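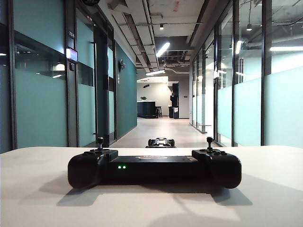
Ultholm 移动平台组 · 遥控与安全小队

gislow-stale-command
走廊遥控小车“旧指令不放手”故障数据集,附复现说明

版本说明
2025年9月首次公开。内部版本从四月就开始攒了,字段改过好几轮,如果你手里有更早的压缩包,请直接删掉换成这一份,旧包里的时间戳没有对齐,拿来分析会得出很奇怪的结论。

一句话讲清楚
双摇杆手柄遥控一台小型轮式底盘,链路在推杆途中断掉,底盘没有停车,继续执行最后收到的那条速度指令,直到看门狗超时或者碰到东西。我们把这个故障完整抓下来了,带标注,带复现脚本,欢迎大家拿去折腾!

事情经过
那天我们在办公走廊里做例行的直线往返测试。Signe Hafstein 站在桌边拿手柄,推左摇杆让车往厨房那头开,开到一半她松手,摇杆回中,车没有停。它保持着原来的速度又走了一段,轻轻蹭上了走廊尽头的吧台凳。没有人受伤,凳子没事,车的前沿多了一道划痕。Bent Kragh 跑过去按了车上的急停,日志因此在那一刻截断,这也是编号最早的那条记录结尾很突兀的缘故。

第一反应都是怀疑手柄坏了。换手柄,照样能复现。换电池,照样。后来 Skarphéðinn Laxdal 把接收端的原始报文和电机驱动板的指令放到同一条时间轴上画出来,一下子就看明白了:报文早就断了,驱动板那边还在一拍一拍地刷新同一个数值。那张图画出来的时候整个小队都挤在他屏幕前面,真的太漂亮了,一条线戛然而止,另一条线平平地往前走,毫无愧色。

原因
接收端程序把“取最新指令”和“转发给驱动板”拆成了两个循环。取指令的循环收不到新报文时会一直等待,转发的循环则不管这些,每个周期都把缓存里的数值重新发一遍。驱动板自带看门狗,超时设为 2 秒,可是看门狗只看有没有指令进来,不看指令新不新。转发循环一直在喂它,它就一直很满意。

换句话说,这个保护从接上转发循环的那天起就没有起过作用。我们之前的断链测试是怎么通过的呢?测试时直接拔掉了接收模块的供电,两个循环一起死掉,看门狗正常触发。真实的断链只死一个循环。这个教训值得写大一点贴在墙上。

数据内容
全部记录 2370 条,每条对应一次从推杆到停车的完整动作。其中 55 条带有 stale 标签,即底盘在报文中断之后仍有非零速度输出。其余为正常停车,或者链路虽然抖动但在超时之前恢复的情况。

每条记录一个目录,里面有:
sticks.csv,两根摇杆的轴值和按键状态,时间戳取自手柄端
rx.csv,接收端收到的报文序号和到达时间
drive.csv,驱动板收到的速度指令
odom.csv,轮速里程计
meta.json,固件版本、操作员代号、标签、备注

时间对齐
四个文件已经统一到接收端时钟。手柄端的时钟会漂,我们在每次测试开始和结束时各做一次同步敲击(两根摇杆同时推到底再放开),中间线性插值。如果你要研究的恰好是毫秒级的延迟,请务必读 tools/align 目录下的说明,插值的误差写在里面了,别把它当成真值。

标注方法
stale 标签先由脚本判定,再由人复核。脚本的规则很简单:rx 的序号停止增长,而 drive 仍有非零指令。Weronika Zieliński 把脚本挑出来的候选全部看了一遍,剔掉了几类误报,最常见的一种是序号回绕,看上去像停了,其实只是从头开始数。她在 meta.json 的备注栏里留了不少观察,写得很细,建议一条条翻着看,比这份说明有意思。

复核时有争议的记录标为 unsure,没有强行归类。做训练的话可以先把它们拿掉,做故障分析的话千万别拿掉,最难懂的东西都在里面。

测试环境
底盘是黑色的小型轮式车套件,驱动板为 Halonen,车顶是平台,上面装了接收模块。场地为办公走廊,浅色抛光地面,两侧都是玻璃隔断的房间。右侧玻璃下半部贴了浅绿色磨砂膜,上半部透明。操作位固定在走廊一端的白色桌子处,手柄用完放回桌面。

地面很光滑,急停时轮子会打滑,odom.csv 里停车后那一小截数值请谨慎使用。轮子说停了,车身未必停在同一个地方。我们没有外部定位系统,所以也给不出真实的滑行距离。

玻璃隔断对无线链路有没有影响,我们很想知道,但这份数据回答不了。走廊只有一条,没有对照。谁有砖墙走廊,请务必来找我们!

复现步骤
先把车架起来,让轮子离地。这一步不要省。
刷入 firmware/before 目录下的固件。
启动接收端,运行 tools/cut_link.py,脚本会在推杆过程中屏蔽报文,同时保持接收模块供电。
推左摇杆,保持,等脚本提示链路已断,松手。
观察轮子。用旧固件时轮子会继续转,脚本在 15 秒后强制切断电机供电。
换成 firmware/after,重复一遍,轮子应当在看门狗超时后停下。

手柄上的绿色指示灯请不要当作判断依据。我们在分析里只认 rx.csv 的序号,指示灯的状态没有记录。

修复
改动小得让人有点不好意思。每条指令现在都带上报文的到达时间,转发循环发现指令过期就改发零速,并且不再替它续命。驱动板那一侧也加了检查:序号不变的指令不算喂狗。两道检查互相独立,关掉任何一道,另一道仍然能让车停下来,两种情况我们都在架空状态下验证过,日志在 verify 目录。

还没解决的
链路恢复的瞬间,如果操作员恰好还推着摇杆,车会立刻按当前杆量起步。从程序角度看完全正确,从站在车旁边的人的角度看非常吓人。Arnar Juhl 倾向于要求摇杆先回中才能重新使能,Signe 觉得在斜坡上这样做反而会溜车。目前的主分支采用 Arnar 的做法,斜坡场景禁用遥控,讨论在问题区继续,欢迎有实际经验的朋友加入。

另外,车载急停按钮需要人追上车才能按到。手柄上目前没有分配急停键,按键位置还在试,戴手套的同事和不戴手套的同事意见很不一样。

适合与不适合的用途
适合用来写断链检测、看门狗测试用例、遥控延迟分析,也很适合拿去上课,学生看到那两条线分道扬镳的时候反应特别好。

不适合用来估计故障发生率。很多记录是我们知道问题之后故意去触发的,比例没有任何统计意义。也请不要用它来证明某个底盘是安全的。车轻、速度低、走廊提前清过人,换成大车,同样的故障后果完全不同。

隐私
数据中没有图像、没有声音。操作员只有代号,代号对照表不公开。备注栏里提到的人都看过原文并同意保留。

许可与引用
数据和脚本可自由使用和修改,发表时请写明数据集名称和版本。如果你在自己的代码里发现了同样的双循环写法,请给我们来信,Stellerley 的一个兄弟小组已经找到一处了,他们的车比我们的重得多,幸好是在架子上发现的。

联系
问题区优先。固件相关找 Skarphéðinn,标签相关找 Weronika,想借走廊做测试的请提前跟 Bent 说,那边的人中午要去厨房吃饭。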